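Moving a packing bench over to robot picking: a guide for shift leads

Written by Kamol Sukprasert, Clutlow site. Updated in August after the Kellstead bench went live.

Returns sorting at Clutlow used to be done by hand at every bench. One person stood at a bin, took out one item at a time and put it on the belt. At benches that have changed over, the arm does the reaching and the person looks after the bin, the exceptions and the restarts. These steps cover the first weeks of a changeover. They assume the arm is already installed and signed off by maintenance.

Step 1. Talk to the crew first

Do this before any shift plan goes up. Say which bench is changing, who will run it and where the others will work. At Kellstead we left this until the arm was bolted down, and people had already guessed at the answers. Pay grade for a bench operator is the same as for a picker until the 14-hour training is finished, then it moves up one step. Put that in writing.

Step 2. Pick two operators per shift

One runs the bench, the other covers breaks. Don't choose only the people who like machines. Somkiat Sukprasert had sorted returns by hand for years and was the first to spot which items would give trouble, long before the error log showed it.

Step 3. Learn the pendant

Each operator must be able to do the following without help:
– stop the arm with the red button
– jog it clear of the bin at low speed
– read the last fault and write it in the bench book
– hand over to maintenance

Never reach into the bin while the arm is enabled.

Step 4. Load a mixed bin

Start with a small mix of real returns. Include something long and flat, something in clear wrap and something dark. Clamp the bin at the rear before you enable the arm, and check the clamps again at each break. Leave items where they fall – tidy rows tell you very little about a normal shift.
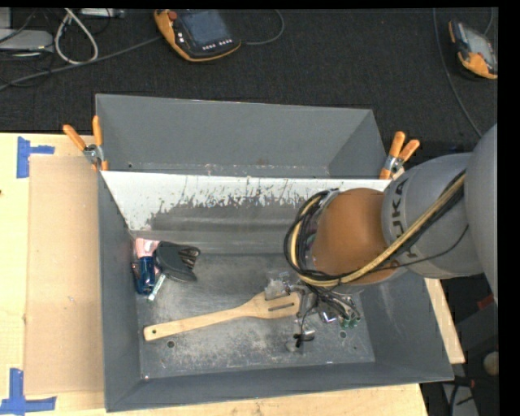 Step 5. Set the target low

Hand benches at Clutlow are planned at 900 items a shift. Don't carry that number over. For the first 3 weeks, record what the arm picks and what the operator picks as two separate figures, and set a target only when both have settled.

Step 6. Review the job itself

After 40 shifts, sit down with both operators. Ask about standing time, boredom and how often they are called away to another bench. Kellstead now swaps operators at the midshift break as a result. Send the notes to the Zenandale office with the bench book.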